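Advogada do município explica recurso contra suspensão do concurso de transportes

A advogada Vittoria Guerra recebeu-nos ao fim da manhã, entre duas reuniões, no escritório que partilha com Erdal Dönmez. Representa a câmara de Truron no processo que opõe o município à transportadora Brunet e que, desde janeiro, mantém parado o concurso para a concessão das carreiras urbanas. O tribunal administrativo aceitou o pedido de suspensão apresentado pela empresa e a câmara recorreu. A decisão do recurso ainda não tem data.

"O que se discute nesta fase é muito limitado", começou por dizer. "O tribunal não disse que o concurso era ilegal. Disse que havia dúvidas suficientes para esperar pela sentença antes de assinar o contrato. São coisas diferentes e tem havido alguma confusão."

A Brunet, que explora as linhas há 11 anos, ficou em segundo lugar na classificação final. O primeiro lugar coube à Nekance. A diferença entre as duas propostas foi de 2 pontos, numa escala até cem, e é sobre a forma como esses pontos foram atribuídos que incide a queixa. A empresa sustenta que o júri aplicou à qualidade do serviço um subcritério que não constava do caderno de encargos.

Vittoria Guerra rejeita a acusação. Segundo a advogada, o subcritério em causa, relativo à manutenção dos veículos, estava previsto num anexo enviado a todos os concorrentes dentro do prazo de esclarecimentos. "O anexo foi publicado na plataforma. A Brunet abriu-o, o registo está nos autos, e apresentou a proposta sem levantar qualquer objeção. Só a levantou quando conheceu a classificação." 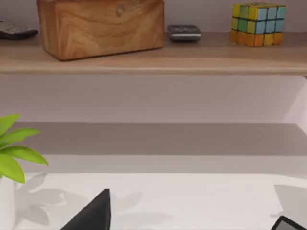

Perguntámos-lhe se o facto de a empresa não ter reclamado na altura lhe retira o direito de o fazer agora. Respondeu que não necessariamente. "A lei permite impugnar as peças do procedimento enquanto ele está pendente. Há quem entenda que o prazo acabou e há quem entenda que não. Nós defendemos que acabou. O tribunal de primeira instância preferiu não decidir esse ponto e deixou-o para a sentença."

O outro fundamento da Brunet diz respeito a um dos membros do júri, o engenheiro Raphaël Tessier, que antes de entrar para os serviços municipais trabalhou como consultor da Wirner, empresa que forneceu autocarros à Nekance. A transportadora considera que Tessier devia ter pedido escusa. A câmara entende que a ligação terminou muito antes da abertura do concurso e que foi declarada por escrito.

"A declaração existe, está assinada e foi junta ao processo", afirmou a advogada. "O engenheiro Tessier não trabalhou para nenhuma das concorrentes. Trabalhou para um fornecedor de uma delas, num projeto de bilhética que nem sequer dizia respeito a Truron. Se isto bastasse para afastar um jurado, seria difícil constituir um júri técnico nesta área."

Admitiu, no entanto, que a câmara podia ter tratado o assunto de outra maneira. A declaração foi entregue à presidência e não foi comunicada aos concorrentes, que souberam dela já depois do relatório preliminar. "A lei não obrigava a comunicar. Se me tivessem perguntado, eu teria aconselhado a comunicar. Poupava-se uma discussão."

Quem não poupa críticas é Hugo Millet, advogado da Brunet, com quem falámos depois por telefone. Millet diz que a omissão é grave e que o tribunal a valorizou. "A senhora juíza escreveu que os concorrentes tinham o direito de conhecer aquela informação antes de se pronunciarem sobre o relatório. Está lá, não é interpretação nossa", disse. Quanto ao anexo, insiste em que o documento falava de manutenção em termos gerais e que a grelha usada pelo júri só apareceu com as pontuações.

Confrontada com estas declarações, Vittoria Guerra respondeu que a frase citada faz parte de um parágrafo mais longo, em que a juíza também refere não ver indícios de favorecimento. "Cada parte lê a metade que lhe convém. Eu também o faço nas minhas peças, é o meu trabalho. Mas convém que as pessoas saibam que as duas metades existem."

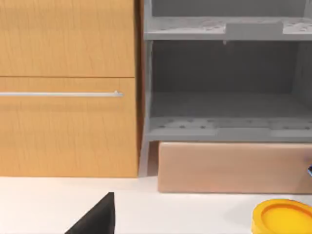
Entretanto, as carreiras continuam a ser asseguradas pela Brunet, ao abrigo de um ajuste direto que a assembleia municipal aprovou depois da suspensão. O valor mensal é superior ao do contrato anterior e foi esse aumento que levou a vereadora da oposição Intan Raju a pedir a ida do executivo à assembleia. A autarca sustenta que a empresa que travou o concurso está a ganhar com o atraso.

A advogada não quis comentar a posição da vereadora, que considerou política, mas explicou o enquadramento do ajuste. "O serviço não podia parar. A única empresa com autocarros e motoristas no terreno era a que já lá estava, e ela sabia-o quando negociou. O preço foi discutido. Não posso dizer que seja um bom preço, posso dizer que foi o possível."

O ajuste direto pode ser renovado uma vez. Se o recurso não estiver decidido até lá, a câmara terá de encontrar outra solução, que a advogada não quis antecipar. Referiu apenas que Erdal Dönmez está a preparar um parecer sobre o assunto, a pedido do executivo.

O processo tem cerca de 99 documentos, entre atas do júri, propostas e correspondência eletrónica. Parte deles está sujeita a segredo comercial, a pedido da Nekance, o que tem dificultado a consulta pela outra parte. Millet queixou-se disso ao tribunal e obteve acesso parcial. Vittoria Guerra diz que a câmara não se opôs. "Quem pediu reserva foi a Nekance. Nós entregámos o que o tribunal mandou entregar, no prazo que mandou."

Sobre a possibilidade de um acordo, a advogada foi breve. Houve um contacto informal entre as partes antes da decisão de suspensão, sem resultado. "Num concurso público, há pouco para negociar. A câmara não pode adjudicar meia concessão a cada um. Pode anular e repetir, ou pode defender o que fez. Decidiu defender."

E se perder o recurso? "Se perdermos, o contrato continua por assinar até à sentença e a ação principal segue os seus termos. Se ganharmos, a câmara pode assinar com a Nekance, mas a ação também segue, e nesse caso o risco é outro, porque pode vir a ter de pagar uma indemnização. Isso foi explicado ao executivo por escrito."

A audiência da ação principal ainda não está marcada. Estão arroladas testemunhas de ambos os lados, entre elas Raphaël Tessier, que, contactado para este artigo, disse que prestará declarações apenas em tribunal. A Nekance não respondeu às perguntas enviadas.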